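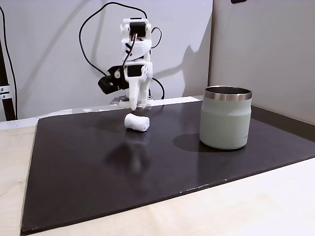
A pale sage-green tumbler on a dark board, with a small white piece, much like a marshmallow, lying near it.

Bring your own tumbler and the cocoa is cheaper at Manríquez

By Wiremu Cosgrove
19 September 2026

If you have an insulated tumbler sitting at the back of a cupboard (and judging by the shelves in my own kitchen, plenty of us have more than one), the Manríquez coffee counter in Grovumberg would love to see it again. Anyone who turns up with a clean cup of their own now gets 20 cents off a hot drink, and the marshmallows that go on top of the cocoa are still free, two to a cup unless you ask very nicely.

The counter tried the idea out quietly last January, when the mornings were bitter and the line for cocoa ran back to the door of the Prateck bakery. Over that one month, 334 drinks were poured into cups people had carried from home. The staff were so pleased with it that they've decided to keep going through the whole winter this time, with the hope of reaching 3000 before the spring menu comes in. That's a big jump, but folks around here do like their cocoa!
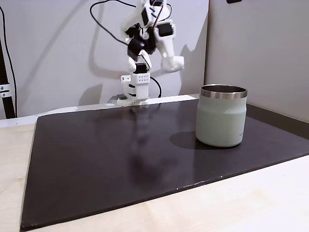
Insulated tumbler in pale sage green, with a stainless steel rim.

Any size and any color will do, plain or patterned, as long as it has been washed and the person behind the counter can get a spoon into it. Lids should come off before you reach the register, and it helps to say up front whether you want room left at the top for marshmallows, as the big soft ones take up more space than you'd think. Very tall cups may be filled only partway, at the price of a large.

The discount covers coffee, tea and cocoa, though for now it leaves out the cold drinks and the soup. People who forget their cup can still have a paper one at the usual price, and regulars at the Vandard Street end of town will be glad to hear that the smaller counter there is joining in as well.

Recent items
Prateck bakery adds a second batch of rye
Vandard Street crosswalk gets fresh paint
Grovumberg soup swap looking for more pots
Winter hours at the Manríquez counter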